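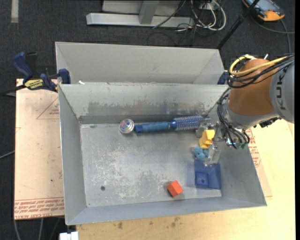

17 June 2025

Open day, written up the same evening with my feet up, because if I leave it until tomorrow I will only remember the sandwiches.

We had three groups through. First the apprentices from Charpentier, then a mixed party that came over on the bus from Brornuscombe (a few teachers, some parents, two very serious children with notebooks), and last of all Solange Bouvier with her people from Tumville. I did the talking for the first two and she very kindly took over half of the third, which saved my voice and was a treat to listen to.

We ran the plain bin picking all day, same as in rehearsal. Arm on the right, reach over the wall, pick from the front bin, carry across, let go in the back one, repeat until the front is bare and then go the other way. I had wondered if it would look dull to people who have seen cars welded on television, and I needn't have worried at all! They stood there for ages. The Brornuscombe children picked favorites straight away. The blue hairbrush had a real following, and so did the little light blue toy figure, and there was proper groaning whenever the gripper came up with nothing.

Numbers, before I lose the scrap of paper. The pick counter said 1000 when I reset the log in the morning and 1052 at the last stop. So 52 attempts with an audience, including the ones I triggered by hand to show a single slow pick. Log saved under Plutska, open day folder. I have not gone through the misses yet.

Things people asked, as well as I can remember them:

Does it know what a hairbrush is? No, and I enjoyed answering this one. It is looking for somewhere the two fingers can close, and a handle and a toy are much the same to it. One of the teachers wanted to know if that made it stupid or clever and we had a nice ten minutes on that, during which the arm carried on without us.

Why the clear fingers? I said that they block less of the view when the gripper is down among the objects. Solange added that clear things bring headaches of their own when you want the software to find the fingertips, and told the story about her old rig at Tumville, which I won't write down as she tells it better.

Why is the bin so scuffed? From use. One of the apprentices was pleased by this, I think – he said everything they had been shown elsewhere was spotless.

What happens when something is in a corner? Good question, and the one I answered worst. The sloped walls help, small things tend to slide back toward the floor, but close to the wall the wrist has less room and the hoses have to go somewhere. I ended up waving my arms about. Next time I will stop the arm over a corner and let people look from the far side.

Solange asked how long between resets and what we do about objects that wear out. I told her we plan to swap the set every 3000 picks. She thinks that is too long for anything soft and would go by looks instead of by count. Worth talking over when everybody is in.

She also noticed straight off that we hold the bins with bar clamps, and asked if they creep. I said I had never checked, which is the truth. To do: pencil a line on the wood by the front bin and look at it again after a long run.

Visitors' book has 63 names in it, more than I had dared order cups for. Thank you to whoever washed up.

For next time: start the third group earlier, put the stools out, and print the one-page sheet in bigger type. Send Solange the log and the drawing of the fingers, she asked twice. The teachers would like to come again with a whole class and I said yes before looking at the calendar, so somebody please check the last week of June with me.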